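Can a machine do real chores yet, or are we still dreaming?
13 comments
Share

ravside_irena
I've been meaning to start this one for ages, so pour yourself something warm. My nephew was over for dinner and got me going on the whole question of robots around the house. He's convinced that in a few years we'll all have something in the closet that comes out to do the dishes and tidy the yard. I cleaned offices for a long time before I moved over to the packing floor at Drukwood, and I love the idea, I really do – but every time I picture it, I get stuck on the small stuff. Picking things up. Putting them back where they go. Finding the right end of the broom!

So I'm asking those of you who work near these machines, or tinker with them at home. What can they really do now, today, for a normal person or a normal little shop?

Brock D.
Good question, Irena, and a big one. We have two arms at our place and they're wonderful at what they do, which is take a part out of one tray and set it in another, all shift long. Ask either of them to do something with a hand tool and it's a different story. A tool has a handle and a working end, and the working end is usually a good way from where you're holding it. You or I feel that in the wrist without thinking. The arm has to be told, or has to learn it by trying over and over, and a lot of that trying goes on in simulation these days.

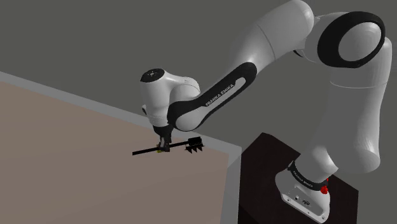 Szymon thinks all that practice in simulation is mostly a way to feel good about yourself. A simulated table never has crumbs on it, he told me, and he'd trade 1000 tries in the computer for an afternoon with a real rake on a real gravel path. I know he reads this forum, so he can come and defend himself.

Szymon Bednarek
I'll defend it! I don't say it's useless. You can let the thing fail all night in there and the only bill is for electricity. But a rake drags. It catches on a root and twists in your hand. Getting a grip on the shaft is the easy part of raking, and I'd like to see more people own up to that.

Brock D.
Fair, but you can't do the hard part until the easy part is dependable, and plenty of hours go into just that. Picking up something long and thin, with the weight all off at one end, is more bother than you're giving it credit for.

fasil_w
Coming at this from the money side. I priced out an arm for our shop on Alley last February, nothing fancy, mainly for sorting and sweeping up offcuts. The quote for the stand and the safety mat alone was some $3173, before there was any arm to put on it. For that I can pay my neighbor's kid to sweep for a very long time, and he also waters the plants and tells me when the milk has gone off.

ravside_irena
Ha! Your neighbor's kid sounds like a treasure, Fasil. Does he do windows?

Roman Kurek
I'm going to disagree with nearly everybody, kindly meant. We all keep asking for one machine that does the whole house, and then we're let down when it can't. My mother's dishwasher has been doing a chore by itself for as long as I can remember. Same with the washing machine. I'd call those robots and be happy.

Szymon Bednarek
A dishwasher doesn't load itself, Roman.

Roman Kurek
Neither do my sons.

ravside_irena
Well, this has been a treat to read. I'm going to tell my nephew that he's partly right and that he should learn to rake in the meantime. Brock, if your boss at Dudek ever lets visitors in to look at those two arms, I'd be glad to drive over, and I'll bring the poppy seed cake.

Brock D.
I'll ask on Monday. Bring the cake either way.

2 shares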